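Wallpaper, round two

Tuesday, April 24, 2018

The paste was the easy part. I had read so much about paste before I started that I expected it to be the thing that beat me, and it went on fine. What beat me was the wall behind the paste.

For anyone new, we bought the house on Ulia Street last June and I have been doing one room at a time. The back bedroom had three layers of old paper in it. The top one was a beige stripe, under that was a vinyl with a basket texture, and under that was something green that I think went up when the house was built. I steamed all of it off over two weekends. The steamer was a rental from Sedero and I kept it longer than I should have, so add that to the bill.

Once the paper was off, I found out the plaster on the window wall had been patched with four or five different materials. Some patches drank up water and some shed it. I put a coat of sizing over everything and thought that would even it out. It mostly did. The first seam I hung over a patch opened up overnight, and I had to peel the strip, sand, prime with a real primer this time, and start that wall over.

So, prime first. The size alone is fine over sound plaster but mine was not sound.

I should say something about choosing the pattern, because I got three emails about it after the last post. I wanted something old-fashioned. My grandmother's dining room had a big formal pattern and I used to trace it with my finger while the adults talked. The trouble with big patterns is the repeat. A small sprig lets you cut strips almost anywhere. With a large one you line up each strip to the one before it, and whatever is left over goes in the trash. On my paper I lost close to a foot and a half per strip. I ordered nine rolls and the last one ran out above the closet door, where I pieced it from scraps. You can find the piecing if you stand on a chair.

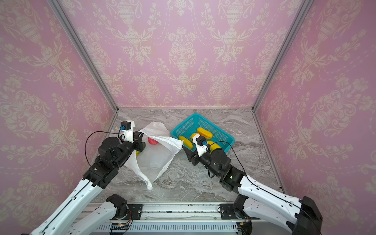
Randi Lundgren, who hung paper for a living before her knees gave out, came over on the second Saturday and looked at my corners. She told me I was trying to bend a full strip around the inside corner and that it would never sit right. You measure from the last strip to the corner at the top, middle and bottom, take the widest number, add half an inch, and cut the strip lengthwise to that. The half inch wraps around. Then you drop a new plumb line on the next wall and hang the other piece to the line, overlapping the wrap. The pattern is off by a hair in the corner and your eye doesn't catch it.

I had been using the corner itself as my straight line. My corners are not straight. The one by the window is out by almost an inch from top to bottom, so by the third strip everything was leaning, and a leaning pattern shows up worst along the ceiling. I took down two strips because of that. One could be saved.

A few people asked what it all cost. The paper, primer, paste, rental, a new smoothing brush and more snap-off blades than I want to add up came to a little over $400. I had a quote for $3000 from a firm in Zedbridge to do that room and the hall, stripping included. I don't think that was a bad price. I know what the stripping is like now.

Things I would do the same: a long table, a bucket of clean water changed often, and a fresh blade for every strip. A dull blade tears wet paper and you can't fix a tear on a plain part of the pattern. I also let each strip rest folded for the full time on the label — I skipped that on one strip, and it grew after it was on the wall and bubbled.

Things I would change: take the radiator off. I tried to tuck paper behind it with a yardstick and it took most of an evening. Elżbieta Kalinowski next door says she just painted behind hers to match, which I wish I had heard earlier.

The hall is next, and it will be paint. I still have to decide on the trim in the bedroom. Right now it is primer white with paste smudges on it, and the baseboard on the closet side needs to come off anyway.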